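Final Report - Who Still Repairs Things? Furniture, Fixing and Throwing Away in One Small Town

Lacey Rudd
Material Culture seminar, spring term
Submitted with: survey form, interview notes (separate file)

Background

Wanted to know why people get rid of furniture that could be fixed. Started from my grandmother's kitchen table, which has been glued, screwed and re-glued since before my mother was born, and my own desk, which I threw out after one move. Same family, totally different idea of what a table is for.

The original plan was to compare two towns. Dropped that in January, no time, no car. So it's one town, one survey, four long interviews, and a lot of walking round on bulk trash mornings.

Questions

What do people do when a piece of furniture breaks or gets wobbly?
Does it matter where it came from (bought new, secondhand, inherited)?
Who taught them to fix things, if anybody did?

Method

Paper survey left at the library, the laundromat and two churches, plus the same form online. 632 came back. 589 usable. The rest were blank on the second page, which is my fault, the second page was printed on the back and there was no arrow saying turn over.

Interviews: Beryl Horrocks (ran an upholstery shop, retired), Elsie Bunting (clears houses for a living), Hanane Chraibi (teaches the evening woodworking class) and Marjorie Clegg (none of the above, just answered the survey at great length and left her phone number). All recorded with permission, all between one and two hours except Elsie's, which was 20 minutes in her van.

Survey limits: library people are over-counted. Anyone who fills out a two page form about chairs for fun is probably someone who likes chairs.

Findings

1. Where it came from matters more than what it cost. Inherited pieces got repaired or at least kept "for later". Things bought flat in a box mostly did not. Several people wrote the same thing in different words - you built it yourself so you know how little is holding it together. The Grovik bookcase came up again and again as the thing that doesn't survive a second apartment. The Uvar dresser had fans, mainly because the drawer runners can be swaped out with a screwdriver.

2. Small parts decide it. Did not expect this one. People don't give up on a dresser because the frame is gone, they give up because a knob came off and the replacement doesn't match. Beryl had a coffee can of odd knobs on her counter for years and says it was the most used thing in the shop. She sold them for pocket change, or just gave them away if it was a kid asking.

Hanane agrees. First lesson of her class is hardware. Take off a pull, measure between the screw holes, fill, redrill, put on a different one. Half the class come back the next week having done their whole kitchen. "They think wood is the hard part so they never start," she said. "Then they do a handle and they're off."

3. Nobody learned it in school. Parents, grandparents, a neighbor, and for younger people videos. Marjorie learned from her landlord, who wouldn't fix anything but would lend her the tools.

4. Storage. If you have a garage or a dry basement you keep broken things. If you don't, you don't. Obvious once you see it, but it wasn't on my form and should have been. Elsie pointed it out in the first five minutes. She says she can guess the contents of a basement from the front porch.

5. Old stuff isn't always better. Elsie again, pretty firm about this. She hauls plenty of old dressers with split backs and drawers that never ran right in the first place. An Ackroyd sideboard everyone in the family was fighting over had woodworm in all four legs. It went to the dump.

Looks and hardware

Short section as the seminar asked for something on style. Handles date a piece faster than anything else on it. Hanane sorts them by decade for her class: wood knobs, brass drops, long steel bars, then the recent mixed ones where a stone or ceramic part gets set against dark timber. The Grinero catalog has pages of those. Beryl can't stand them, says you'd catch a sleeve. Marjorie put them on her bathroom cabinet and loves them. A round knob is the easiest thing to replace, one hole. A plate covers old holes, so it's a cheap way to save a drawer front that has been drilled too many times.

What I'd change

Print single sided. Ask about storage. Ask about renting vs owning in a way that isn't just a yes/no box - a lot of renters said they weren't sure they were "allowed" to fix things and I had nowhere to put that. Also would talk to someone who sells new furniture, I only have the fixing and clearing side so the whole thing leans one way. Did email a store, got no reply, should of gone in person.

Transcripts took forever. Start them the same night.

Thanks

Beryl, Elsie, Hanane, Marjorie, and the library desk for letting the box sit there so long.

Plates

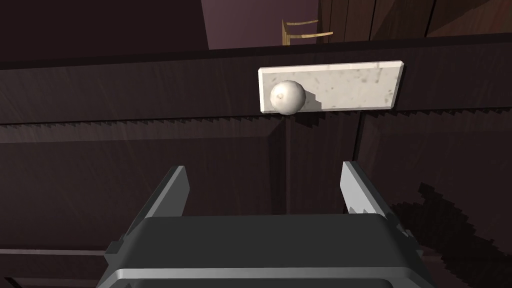
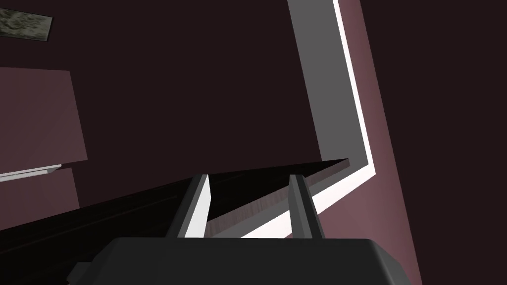
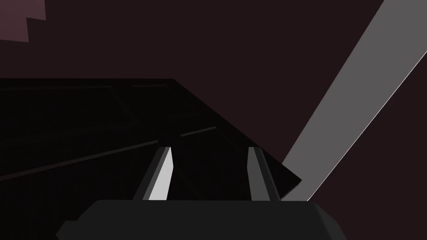

Plates 1-3, computer renderings. Plate 1: white ball knob on a marble plate, dark wood drawer front.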